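Lirnley Stone Sealer for Kitchen Worktops
Product code 2383

Lirnley Stone Sealer is a penetrating treatment for granite, marble and other natural stone worktops in the home. It is supplied ready for use and requires no mixing. Once cured, the sealer slows the passage of oil, wine, fruit juice and coffee into the stone, allowing spills to be wiped away before a mark can form. It leaves no surface film and does not alter the polish.

The sealer may be used on new and existing worktops, upstands and window sills. It should not be applied to laminate, painted timber or glazed tile, none of which will absorb it. Customers with a honed finish are advised to test a small area beside the wall and to inspect it the following day.

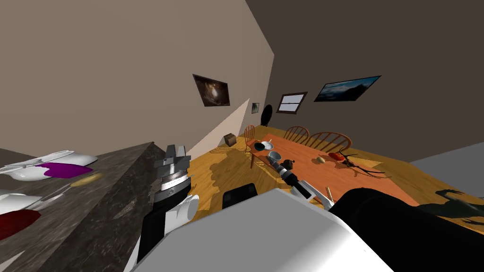 Yamuna Fernandes wrote to us in July that two coats had been enough for her own kitchen, but that she would have welcomed a clearer warning about lemon juice. The sealer had kept the juice from staining, she said, and yet a dull spot remained where it had been left overnight.

We are grateful for this remark and have revised the label. A sealer protects against staining. It cannot prevent etching, which occurs when an acid acts on the surface of marble, limestone or any other stone containing calcite. Lemon, vinegar and tomato should be wiped up at once from such stone, whether or not it has been treated. Granite is much less likely to be affected.

Application

Clean the worktop with a neutral soap and leave it to dry overnight. Apply the sealer with a soft cloth, working in overlapping strokes, and allow it to stand for ten minutes. Remove all surplus with a dry cloth before it becomes sticky. A second coat may be applied after one hour. The worktop may be used lightly the next day.

Keep the room well ventilated, and store the bottle upright and out of the reach of children.

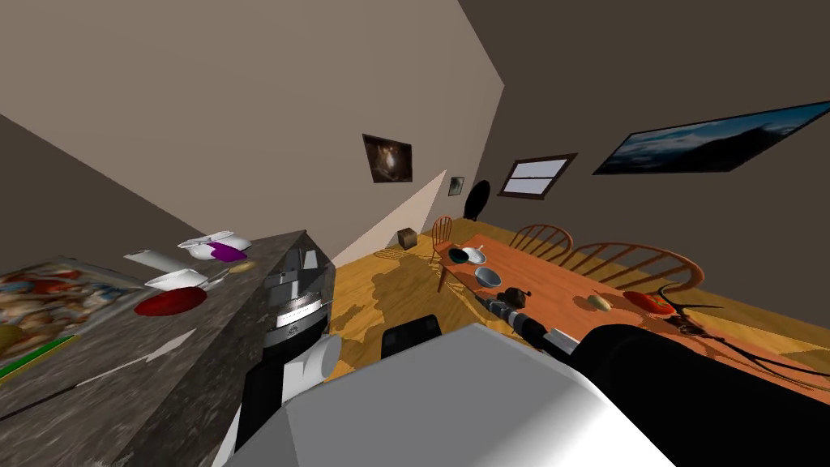 Resealing is normally required once a year, and more often where the stone is in constant use. To test the surface, place a few drops of water on it and wait for fifteen minutes; if the stone darkens, a further coat is due. Every part of the worktop must be cleared beforehand. On a dark speckled granite such as this one, with a bowl, a plate and a cup set out along it, the areas beneath the crockery are easily missed, and a patch of unremoved surplus will dry to a haze. Haze may be lifted with a little fresh sealer and a clean cloth.

Sizes and ordering

Bottle, 300 ml: product code 2383
Refill, 2 litres: product code 2898

Both sizes are held at our Dindby depot. Trade customers with a Quan account should quote the product code on all orders. The Rillalier cleaning soap is sold separately and is suitable for daily use on sealed stone. Unopened bottles may be returned to the depot with proof of purchase.

Page last revised: Wednesday, July 24, 2019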